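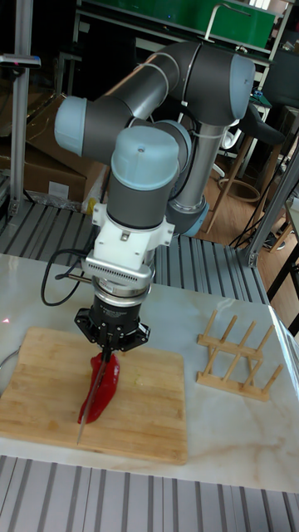
Treken Recorder Set-up Guide
Section 5: Collecting cutting examples

By Wilma Hoekstra
2019-05-16

This site uses cookies to remember your language and display settings. Accept | Manage preferences

By now the arm moves when you ask it to and stops when you tell it to. If either is untrue, go back to Section 3. Adding a knife will not improve matters.

The cutting task needs a board, a pepper and a knife held point down in the gripper. A full set is 20 episodes per pepper position. The learner will copy whatever you give it, including the little wobble you do before committing to a slice, so practice a few passes with recording off.

Before you start

1. Set the board flat on the table and push down on each corner. If it rocks, turn it over. If it still rocks, you need another board.

2. Lay the pepper on the board. Long ones are easier than round ones, which have travel plans.

3. Check the slack in the cables by moving the wrist slowly through its whole working range. A loop that looks generous at one end can be tight as a drum at the other.

4. Open the gripper, offer up the knife handle first, and close at the lowest force setting. Raise the force until the handle no longer twists when you nudge it with a wooden spoon. Do not nudge it with your hand.

CAUTION: The knife is sharp and the arm has no opinion about fingers. Put the arm in Hold before reaching over the board, every time, including the time you only want to straighten the pepper.

5. Zero the force sensor with the knife already in the grip. Zero it first and load the knife after, and every episode will include the weight of the knife as a mysterious downward urge.

Recording an episode

6. Press Record and wait for the tone. Anything you do before the tone is lost.

7. Guide the arm down until the tip meets the board, then draw the blade through the pepper in one stroke. Keep a steady pace. Episodes longer than 700 frames are split in two, and the second half is seldom any use to anyone.

8. Lift clear, return to the start pose and press Stop.

9. Mark the episode Keep, Fail or Discard. A pepper that rolled away is a Fail, and we want those. A phone call in the middle is a Discard.

10. Move the pepper a little, turn it a little, and go again. Replace it once it is more gap than pepper.

NOTE: Error 3067 means the recorder has lost the force signal. Reseat the sensor plug and zero again. Abenezer Sisay maintains the error list and would like it known that turning everything off and on is step two.

NOTE: The Gravach adapter and the Schouten adapter use different tool offsets. Choose the right one under Tools > Mount. With the wrong one selected the arm will cut very precisely beside the pepper.

Finishing up

11. With the arm in Hold, support the knife by its handle, open the gripper and put the knife away before you do anything else. The upload can wait.

12. Wipe the board and the fingers of the gripper. Pepper juice dries into something Pikberg could sell as glue.

13. Select Upload Set and leave the window open until the bar is full.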